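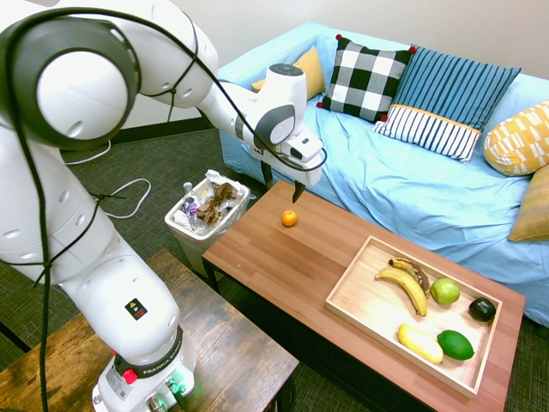 tundesel_rig
Cable management on the arm cell, looking for opinions before I redo it. We run a single Franka arm doing pick and place of fruit onto a tray. The black cable to the hand is tied along the outside of the links at intervals, with a loop left free past the wrist. After 2393 cycles the controller logged its first dropout on the gripper channel, always with joint 7 near its limit. Reseating the plugs at the base made no difference. I have a spare cable from Imura and would like to route it once and leave it.

ferko
Ties are the wrong fixing if they sit close to a joint. The cable should be clamped mid-link and left slack across the joint. Jog joint 7 end to end at low speed and watch where it goes tight.

aravena_b
Disagree on clamping. Clamps mark the covers and put all the bending in one place. I use hook and loop straps, checked every March, and have 3386 cycles on the present cable with no faults. Is the base bolted down properly? Movement there shows up as all sorts of things.

tundesel_rig
Base is on the side table. Bolts were torqued again this morning, May 23, 2023. Seen from the other side:
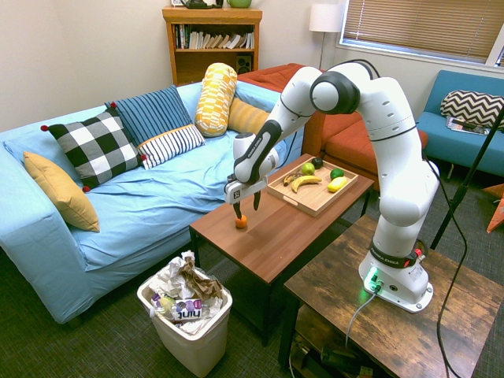 Arm over the coffee table, hand above the fruit. Base indicator green.

ferko
The table would worry me more than the bolts. An old wooden top will creep under the bolt heads. Put a steel plate under the base and re-zero afterwards.

aravena_b
A plate is overkill at those speeds. Large washers and a check with a dial gauge. I would sort the cable first and change one thing at a time, otherwise you will not know which of them cured it.

tundesel_rig
Agreed on one at a time. Jogged joint 7 as suggested and the loop does pull tight in the last part of travel. I will add up to 100 mm of slack there. Separate question: is the wrist camera mounted too far over? This is what it gives me low down over the table.

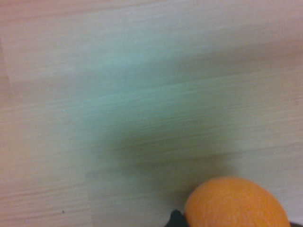 Wrist camera, orange at bottom right, fingertips either side.

ferko
Too far over, yes. You have mostly table and only the top of the fruit. Shim the bracket until the fingertips are central, then redo the hand-eye calibration.

aravena_b
I would leave the bracket alone and correct the offset in software. Both tips are in view, the right one only just. It is soft as well, so check the focus ring before touching anything else.

ferko
Software will not bring back the part of the fruit that is outside the picture.

tundesel_rig
Cable first, then focus, then the bracket. Will post the log once it has been past 2393 again.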